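December 11, 2024
Waltitz room, tidy and pack, second go

Good session today, really pleased with how the room is coming along! Started on the floor side because that's what bugged me most in August, when everything got dumped on the bed first and there was no space left to wrap anything.

Order of work this time: clothes onto hangers before anything else, then rubbish, then soft goods. Hanging the coat properly made a bigger difference than I expected - the whole left side reads as wardrobe now and you stop walking around it. The fluffy blanket I've left spread out as a work surface. It's lovely to wrap on, nothing rolls, and small bits stay where you put them. 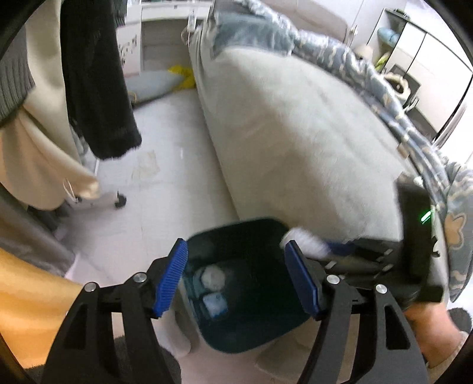

Rubbish rule for colleagues: tissues and empty packets go in the bin, brushes don't. The blue-handled one keeps getting parked on the rim and sooner or later it'll get tipped out with the rest. I'd like a hook for it, low down, next to the Lallel shelf. Will bring one from home if there isn't one in the Prongate box.

Wrapping notes. Allowed 70 minutes for the lot and finished with 13 to spare, which I'm chuffed about. Soft white cloth for anything that scratches, bubble wrap for anything that knocks. I tried tape on the cloth ones last time and hated it (fluff everywhere, and the tape lets go anyway), so now the ends are just tucked under. Keep the bundles together in the middle of the bed, close enough to pick up one after another without reaching across.

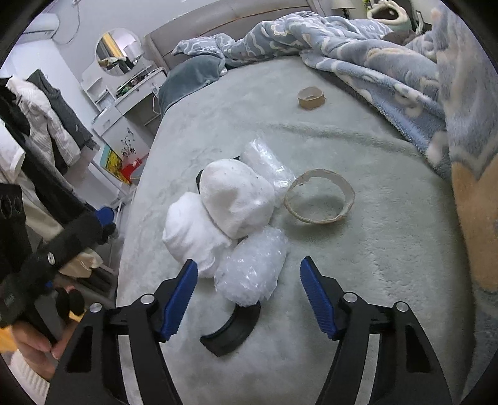

Cloth and bubble-wrap bundles grouped on the plush blanket.

The terry-type cloth picks up lint like mad, so shake it out before wrapping. Worth it though, it grips beautifully and makes a nice fat bundle you can grab with cold hands.

Still to do:
Label the bundles, string tags and not stickers
Find the lid for the Baert crate
Fold the patterned duvet, needs 2 people
Order 6 more cloths, same weight as these
Hook for the brush

Trying the small crate first next time, cloth bundles at the bottom.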